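Clatis > Entraide > Robots et automatismes > Pannes et arrêts de sécurité

Rechercher dans l'entraide Mots-clés Toutes les rubriques OK

Arrêt de protection à chaque prise de sandwich, bras gauche uniquement

Ewan Rewi
5 mai 2019

Bonjour à tous,

Cellule à deux bras, démonstrateur de préparation de commandes pour une petite restauration. Le bras droit s'occupe des boissons et se conduit comme un premier communiant. Le gauche prend les sandwichs triangulaires dans un panier rond en osier et les dépose sur le plateau beige du milieu. Enfin, c'est le projet.

En pratique, il descend, ferme la pince, remonte de quelques centimètres et se met en arrêt de protection, sandwich en main, avec la dignité d'un serveur à qui l'on vient d'annoncer la fin de son service. Le journal indique un dépassement d'effort sur le poignet. J'acquitte, il repart, il recommence au sandwich suivant. Sur une série de 16 prises à vide, sans panier, aucun défaut. Avec le panier, je ne suis jamais arrivé au bout d'une commande.

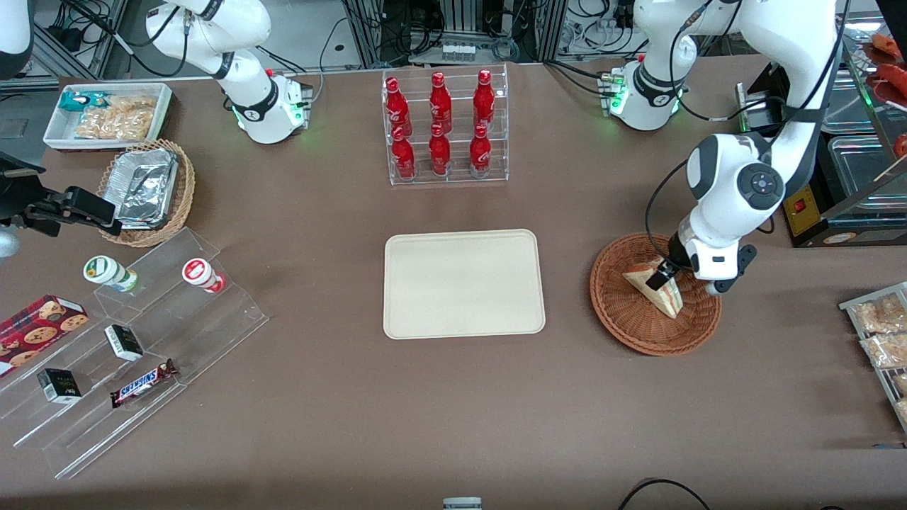

Ewan Rewi, intégrateur, Flavcombe

J'ai déjà refait l'origine du bras, changé les doigts de la pince et baissé la vitesse de descente de 800 à une valeur que je n'ose pas écrire. Le fournisseur me conseille de relever le seuil de détection de collision. Comme des gens passent la main sur la table pour réapprovisionner, l'idée me plaît moyennement.

Quelqu'un a déjà vu ça ?

Tayla Maihi
Membre

Relève le seuil, on fait tous ça. Chez nous il est au maximum depuis la mise en service et le robot ne s'arrête plus jamais.

Ataahua Mahuika
Technicienne de maintenance, Ivwood

Je passe poliment sur le message précédent. Un robot qui ne s'arrête plus jamais, dans mon atelier, cela s'appelle un incident en attente de formulaire. Ne touche pas au seuil tant que tu n'as pas trouvé d'où vient l'effort.

Tu écris que tout va bien à vide et sans panier. Tu as donc retiré deux choses d'un coup. Refais l'essai avec le panier mais sans sandwich, puis avec un sandwich posé directement sur la table. Si le défaut ne revient qu'avec le panier, regarde de près l'osier : le tressage accroche très bien un bout de doigt, et un panier rond qui n'est pas bridé se met de travers dès qu'on tire dessus. Le bras ressent l'effort et s'arrête. Il fait son travail, le pauvre.

Vérifie aussi la charge déclarée. J'ai perdu une demi-journée sur une cellule Ngui où la masse de la pince était restée à zéro après une restauration de sauvegarde. Tu as changé les doigts : as-tu ressaisi la masse et le centre de gravité ?

Dernier point, les câbles le long du bras. Fais la remontée à la main, hors énergie, freins libérés selon la notice et avec quelqu'un pour soutenir le bras. Si un câble se tend près du poignet, tu le verras. Et pas de main dans le panier pendant l'acquittement, même pour récupérer le déjeuner.

Ewan Rewi

Panier sans sandwich : défaut. Sandwich sur la table : rien, dix fois de suite. Un des doigts neufs dépasse de 3 mm et va se loger dans le tressage. La masse était fausse aussi, tant qu'à faire.

Je fais retailler le doigt et je fixe le panier. Le seuil reste où il est. Il me manque encore une réponse du fournisseur sur le ticket 3101, je posterai si elle arrive.

Contact | © Clatis | Haut de page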